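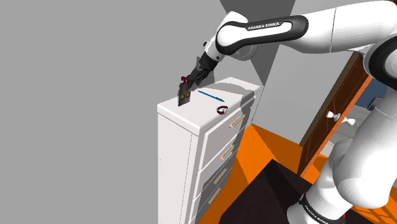 ## Equipment plan for the household tasks group

The budget round closes in November, and our group has put in its request. Kendra Cormier has asked for a short summary so people outside the group know what is being bought and what is not.

We are not buying a second arm this year. Kristaps Lill priced one with a mount, controller and service cover, and it would have taken most of the money for the next two years. The tabletop and drawer work will stay in simulation through the spring, using the Franka model we already have set up with the chest of drawers and the small objects. Picking up and placing thin items is still the weak spot, and we can keep working on that without new hardware.

What we are buying:

- Two workstations with better graphics cards. Skilberg has quoted for both, delivery included. The old ones go to the teaching room.
- Storage for recorded runs. We have 514 saved so far and expect to need space for 778 by the end of the project.
- One real chest of drawers, close in size to the simulated one, plus spare handles. Reet Siliņa is measuring the freight elevator first.

Lawal also sent a quote for a replacement set of gripper fingers. It is good for 30 days. Saulius Vasiliauskas wants to check the wear on the current set before we commit, so that line is marked as pending.

The lab bench from Kurkik is off the list. It was 34 inches deep and would have blocked the cabinet by the sink.

If your group shares our machines, please tell Ivars Org how many hours you expect to use between January and June. He is drawing up the schedule now and would like to have it done before the workstations arrive. Requests for desk space go to Kendra as usual.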